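衣替えのついでに、布もの収納を見直した話

10月に入って朝晩が冷えてきたので、やっと重い腰を上げて衣替えをしました。毎年「今年こそ早めに!」と思うのに、結局いつもこの時期です(笑)
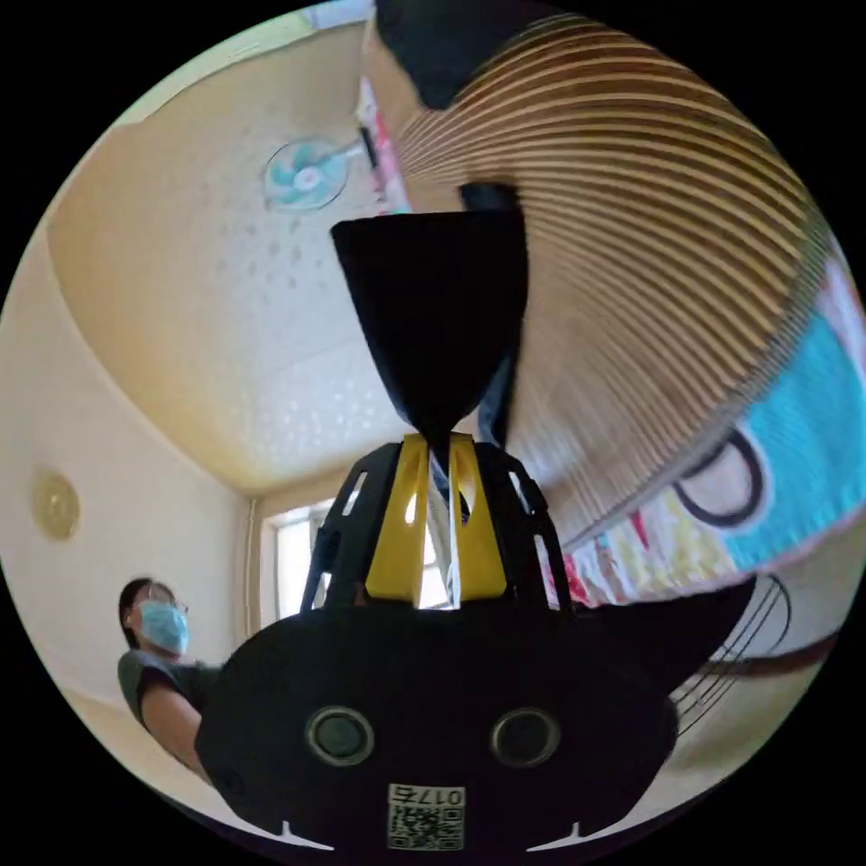

うちで一番やっかいなのが、実はセーターでもコートでもなくて、ハンカチや手ぬぐい、薄手のストールみたいな小さい布たちなんですよね。引き出しに重ねて入れておくと、下のほうは存在ごと忘れます。今回も一番奥から、買ったまま一度も使っていない手ぬぐいが出てきて、自分でびっくりしました。

で、まず全部出します。ベッドの上にどさっと。ちょっとうんざりする量になりますが、ここで途中でやめると余計に散らかるので、午前中に始めるのがおすすめです。私は前に夜9時から始めて、寝る場所がなくなりました……。

分け方は「よく使う」「たまに使う」「掃除用に格下げ」の三つだけ。前は色別とか素材別とか凝ったこともしてみたんですが、続いたためしがありません。迷ったものは「たまに」に入れておいて、次の衣替えでまた考えます。

しまい方は、立てる収納に変えました。四つ折りにしてからくるっと三つ折り、輪になったほうを上にして並べるだけ。引き出しの深さより少し低くたたむのがコツで、高すぎると開けるたびに引っかかってイライラします。仕切りには、Woltlowの布張りボックスを使っています。300円の小さいサイズがうちの引き出しにはちょうどよくて、買い足してしまいました。牛乳パックを切ったものでも全然いいと思います!見た目が気になる人は、余り布を両面テープで貼るとそれなりになりますよ。

それから、しまう前の洗濯。夏の間に使ったものは、見た目がきれいでも皮脂が残っていて、春に出すと黄ばんでいることがあります。綿や麻の白っぽいものは、40度くらいのお湯に粉の酸素系漂白剤を溶かして30分つけおき、そのあと普通に洗濯機へ。濃い紺や黒は色が落ちやすいので、必ず別にして、裏返して水で洗ってください。私は一度、紺の手ぬぐいを白いタオルと一緒に洗って、家じゅうのタオルを水色にしたことがあります。あれはあれで涼しげでしたけど。

干すときは、角をつまんでパンパンと軽くはたいて、縁をまっすぐ引っぱってから。このひと手間でアイロンがほとんどいらなくなります。手ぬぐいの切りっぱなしの端からほつれてきた糸は、引っぱらずにハサミでちょんと切ればOK。何度か洗ううちに落ち着いてきます。

防虫剤は、ウールやシルクが混ざっている段だけに入れています。種類の違うものを一緒に使うとシミになることがあるそうなので、去年の残りがある方は箱の表示を確かめてくださいね。私はPidtonの無臭タイプです。におい付きも試したんですが、ハンカチで顔をふくたびに気になってだめでした。

最後に、格下げ組の使いみち。手のひらくらいに切って空き箱に入れ、台所のシンク下に置いています。フライパンの油をふいたり、窓のサッシをぬぐったり、使ったらそのまま捨てられるのでとっても気楽です。今年はこれがもう箱からあふれそうなので、年末の大掃除まで紙タオルは買わずにいけるかも。

次は靴下の引き出しに手をつける予定です。片方だけの靴下、みなさんはどうしてますか?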